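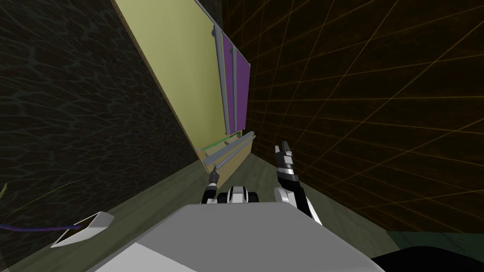
Furnished Rentals Deserve a Written Standard

The town of Prerkwood has 195 licensed furnished rentals, and the rules that govern them say a great deal about smoke alarms and parking and almost nothing about furniture. A landlord may advertise a unit as furnished if it contains a bed, a table and a place to sit. Storage is not mentioned. Neither is the condition of anything supplied.

The Prerkwood Tenants' Forum believes this should change when the licensing code comes up for review in March. Our position is a modest one. A tenant who pays a furnished rate, which in the Dilodham district runs to $40 a week above the unfurnished rate, should know before signing what that money buys.

We ask first for an inventory. Every furnished unit should have a dated list of its contents, signed by both parties and attached to the lease. Many landlords already provide one. Those who do not are the source of most of the deposit disputes that reach our office, and the disputes are seldom about large sums. They concern a drawer that would not close, a stain of uncertain age, a missing shelf. Such cases take weeks to settle and leave both sides poorly disposed toward each other.

We ask next that storage be counted as furniture. A person living out of suitcases for the length of a lease is not living in a furnished home in any ordinary sense of the term. The code should require hanging space and shelving for each adult named on the lease, and tall pieces should be fastened to the wall at the landlord's expense.

Owners have objected that these measures will raise rents. Sofia Margaritis, who manages 26 units on Gavalas Street, put the objection to us fairly at the Saturday hearing: small owners buy secondhand, and secondhand pieces do not come in matched sets. We agree, and nothing in our proposal asks for new or matching goods. A plain wardrobe in sound condition would meet the standard.

There is also the matter of time. We would allow owners 36 months to comply, with no penalty in the first year — a longer period than was given for the parking rules. Inspections could be combined with the existing fire safety visit, so that no additional appointment would be needed.

The draft wording is available for reading at the Danau Road office during normal hours. Written comments from tenants and owners may be left at the front desk.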